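Clisisgate, the subscription music service operated by Pranex, will change the way its family plan is billed in August. Temitope Ajayi, the company's director of subscriber accounts, discussed the change from the Stinville office on Apr 4, 2020.

Under the current arrangement, each household pays one monthly charge of $14, whether or not every place on the plan is taken. "We heard from couples who were paying for places they never filled," Ajayi said. "They asked for something smaller, and that was a reasonable request."

A plan for two listeners will be offered at $13 a month for the first year. Each listener will keep a separate library and separate recommendations. 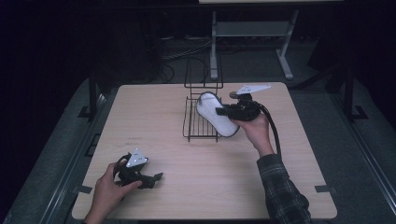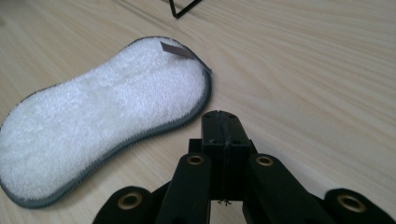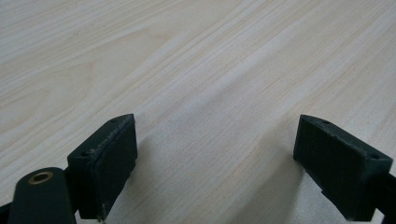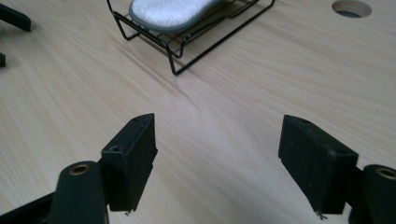 Will current family subscribers be moved to the new plan automatically?

"Existing accounts stay as they are until the account holder requests a change," Ajayi said. "The request can be made on the billing page, and it takes effect on the next payment date."

Saved playlists will carry over. Albums downloaded for offline listening will have to be downloaded again after the switch, a requirement Ajayi attributed to the way licenses are assigned to each account.

The company also plans to add the catalog of Ignacio, an independent label with 47 albums. Ajayi declined to give a date for that addition. "The agreement is signed," Ajayi said. "The remaining work concerns credits and artwork, and we would like both to be correct before the albums appear."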